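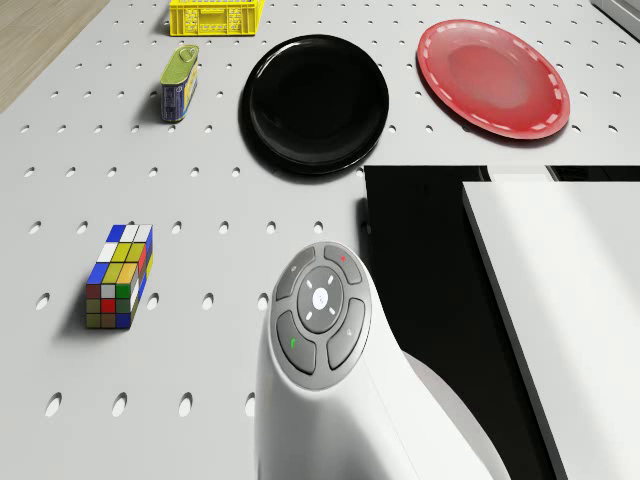
Yellow crate and tin on a pegboard tabletop.

Notice Concerning the Hoani Portable Headphone Amplifier

Posted 5 August 2023

Zoneck is pleased to announce that the first production lot of the Hoani portable headphone amplifier has been completed. The lot consists of 662 units. Orders placed through this blog will be shipped first, in the order in which they were received, and the remaining units will then be released to our dealers.

The Hoani replaces our earlier Gridudo model, which is no longer in production. Owners of the Gridudo may continue to send their units to us for repair. We hold enough volume controls and input jacks to support that model for the present, but replacement front panels in silver have been used up. Black panels can be fitted on request.

Several readers have written to ask how the two models differ. The circuit has been revised in the power supply section, and the battery is now held in a tray that the owner can remove with a small screwdriver. Playing time on a full charge is nearly 8 hours at ordinary listening levels. The gain switch has moved from the underside to the rear panel. The headphone output remains a standard 3.5 mm stereo jack, and a balanced output is not offered on this model.

Each unit is run for 100 hours on the bench before it is packed. This has delayed the release, and we apologize to customers who reserved a unit in the spring and have waited patiently. A message with the shipping date will be sent to each of them separately. Please check that the mailing address on your reservation is still correct.

The short connecting cable is sold separately. It is made in two lengths and can be ordered with straight or angled plugs. Customers who already own the cable supplied with the Gridudo do not need to purchase a new one, although the older plug may be a tight fit in some thick carrying cases.

The Hoani will be available for listening at the Kisumstead Audio Fair in November. Visitors are welcome to bring their own players and headphones. Listening time may be limited when the booth is crowded. The organizers have informed exhibitors that 2,000 tickets will be issued for the fair, and those who wish to attend should apply early.

Orders for the second lot will open once the first has been shipped. The price will be unchanged. Questions about repairs should be sent through the contact form, with the serial number from the base of the unit.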